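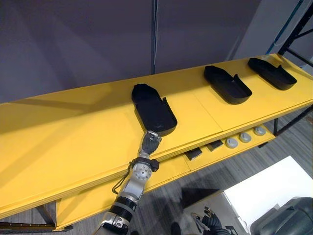 The shop of Devness is on a side street in Jendon, and the owner opens it herself every morning. She has repaired and sold umbrellas for 20 years. I visited her in April, in a week with much rain, and we talked between customers.

I asked her first how a person comes to such a job. "My uncle had the shop and he needed hands," she said. "I came for one summer. I was 41 and I had no other plan." Before that she worked in the office of Pongsiri, a company for curtain fabric, and from there she still knows which cloth will hold a seam.

Most repairs are a broken rib or a loose tip. A rib takes her a quarter of an hour, if she has the right size in the drawer. "The old ones are easier," she told me. "Somebody made them with screws. With the new ones I must cut something first, and I don't like to cut."
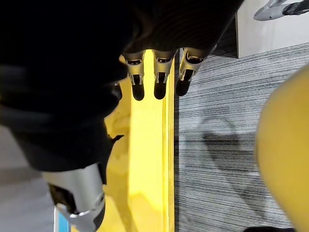 What people bring

She keeps every umbrella for 60 days after the repair, and then she calls the owner again. Many people forget. One man came back after 2 years and was angry that the handle had been cleaned.

I wanted to know if she ever refuses a job. She thought for a while. "If the cloth is torn at the top, I say no. I can sew it, but the water will find the place." For such customers she has the Eletti, a plain model with a wood handle, and she sells it without much talking.

Does she carry one herself? "A raincoat," she said, and went to answer the phone.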